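Plusura begins seagrass replanting trial in Nuneck estuary

Posted by Melaniia Panasiuk on 19 June 2019

Planting has started on a seagrass restoration plot on the southern flats of the Nuneck estuary. The work is run by the marine contractor Plusura under a two-year agreement with the harbour authority.

The plot measures 300 square metres and lies below the low-water mark, inside the old mooring area. Chain moorings scoured the bed there for decades and left bare sand between patches of eelgrass. The chains were lifted in April and replaced with a floating type that keeps the line clear of the bottom.

A total of 1020 seed bags will be laid in parallel lines. Each bag holds sand and eelgrass seed collected from the Vikberg meadow, further along the coast. Divers peg the lines at both ends, and the bags rot away as the roots take hold.
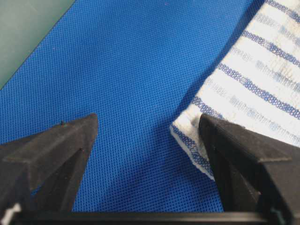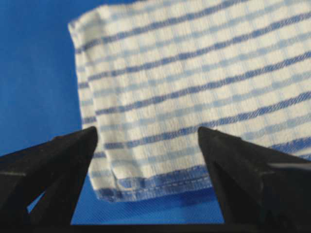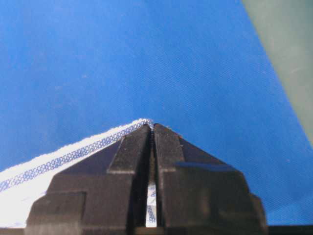
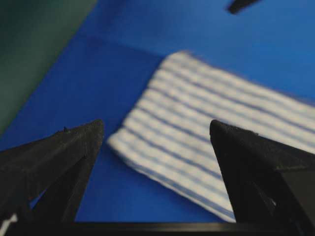 Monitoring

Shoot density will be measured in fixed squares twice a year. An unplanted control plot of the same size has been marked to the west. Light at the bed and water temperature are logged hourly by two sensors, and sediment cores will be taken before the first winter.

The survey firm Abou Zeid mapped both plots by sonar before planting. Its report gives a depth of between one and three metres at low water and notes fine silt in the northern corner, where seedlings may be smothered after heavy river flow. Bags in that corner will be laid last.

Notice to boat users

Anchoring is not permitted within the yellow marker buoys. The slipway channel stays open at all states of the tide. Bait digging on the upper shore is not affected.

First results are due after next summer's count.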